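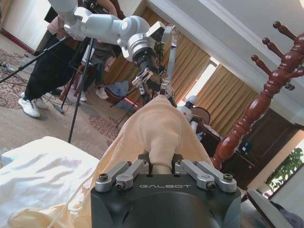

Item 2: wrist view of the gripper holding the beige fabric, second arm at upper left.

Jalali project, cloth handling group
Notes of meeting, Thu 4 April

Present: Manju Rawat (chair), Ferenc Katona, Khanyisile Cele, Chak-lun Fang (notes)
Apologies: Ozan Bayram

1. Notes of the January meeting
Agreed, with one correction: the sheet used in the first set was the cotton one.

2. Grasp results
Ferenc reported on the two-arm method, where one arm keeps a pinch on a fold while the other comes down to take a second hold. Out of 116 attempts, 27 failed. In 13 of those the first gripper had picked up two layers. The rest are not sorted yet. Khanyisile asked whether strong daylight from the window was affecting the wrist view. Ferenc has not compared curtains open and closed. Manju wants that done before the figures go to Prusia.

3. Labelling
Seven recordings have no end marker. Chak-lun thinks they can be kept if the end is set by hand. Khanyisile would sooner drop them. Left open until Ozan is back.

4. Write-up
The method section is drafted. Manju asked for "fold" and "edge" to be used the same way all through.

Actions
FK: repeat a short set with curtains closed; sort the remaining failures.
KC: go through the method draft for wording.
CF: send Ozan the list of unmarked recordings.

Next meeting to be set by email.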